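Two-armed robot sessions pass the 3,000 mark

The manipulation group at Hanent has now recorded 3,234 demonstrations on the two-armed robot, with the last batch finished in October. Each one is a single run of a short tabletop task, driven from start to finish by a person working the arms by remote control.

The operator holds a pair of hand controllers and watches the view from the robot's head camera on a screen. Moving a hand moves the matching arm, and a trigger on each side closes the gripper. The arm positions and the camera pictures are saved together, and the Jelínek software then uses them to learn the movement. Most runs take less than a minute. Resetting the table between runs often takes longer than the run itself.

The present set of tasks is called Rultitz. It covers 36 small jobs with tableware and other household items, such as moving a dish from one side of the table to the other or passing it between hands. Round, low objects have been the hardest to teach. The rim gives the fingers little to hold, and an operator looking through the head camera often has the gripper in the way at the moment it matters.
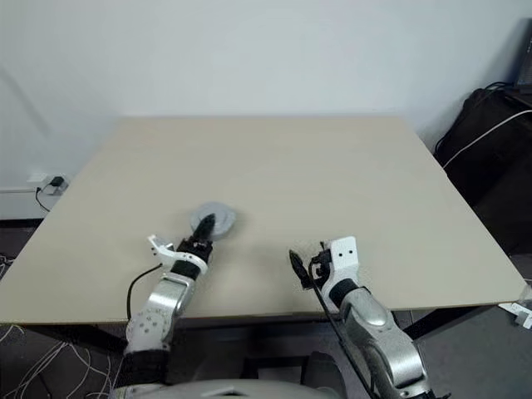
The left gripper at the grey dish during work on the Rultitz tasks.

Operators are now asked to slow down for the last few centimetres and to keep the second arm well back until it is needed. Runs where the dish is knocked or dropped are kept but marked, and they are left out of the first round of training. Runs with a long pause in the middle are thrown away.

New operators practise for 2 hours before any of their runs are saved. Most find the wrist movements awkward at first, especially turning the gripper while keeping it level.

The next set, Namasden, will use both arms in every task. The target is 2,000 runs, and the task list is still open. Suggestions should be sent to the group with a short note of the objects needed and where each should start and finish. Booking for operator sessions is through the usual lab calendar, and Sunday slots are now available as well.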